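Storkstead Community Board > World News & Faith > Church closures abroad, what's the real number?

mapleporch
2024-01-28
So our pastor read out a report this morning that said 3,592 churches were shut or attacked last year in the countries they track. I about fell off my chair. Then my brother-in-law tells me the same group said 2,018 the year before. Does anyone know how they count these? I want to share it with my small group but not if it's junk.

Teguh Tjoa
I grew up in a place where this happens, so I have feelings. A permit gets "lost," the neighbors complain, and one day there's a lock on the door. No fire, no police, nothing for the papers. Our church had 88 members and we met in a garage for years after that. I'd guess the real number is higher.

gus_in_back_pew
Sorry but I don't buy the jump. They added countries to the list, it's in the footnotes. And a locked door and a burned building are both bad, but they shouldn't go in the same column.

mapleporch
Ok, I missed the footnotes. That does change it some.

Teguh Tjoa
Gus, tell that to the people standing outside the locked door. I do agree they should split the columns though.

rhubarb77
Mosques and temples get closed too and hardly anybody on here starts a thread for those. Just saying - if we care about freedom to worship it has to be for everybody.

gus_in_back_pew
Agree with rhubarb for once, mark the calendar.

mapleporch
Fair point, and I'll bring that up with the group too. We raised 600 dollars in December for a family that had to leave home, and I never even asked what church they went to. Off topic, but I'm putting my stuff up in the swap section tonight if anyone has a teenager. 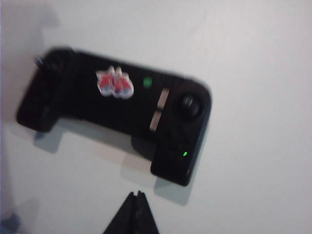

Black phone controller, sticker on the front. PM me.

rhubarb77
PM sent! And please post the link to that report, I want to read the footnotes myself.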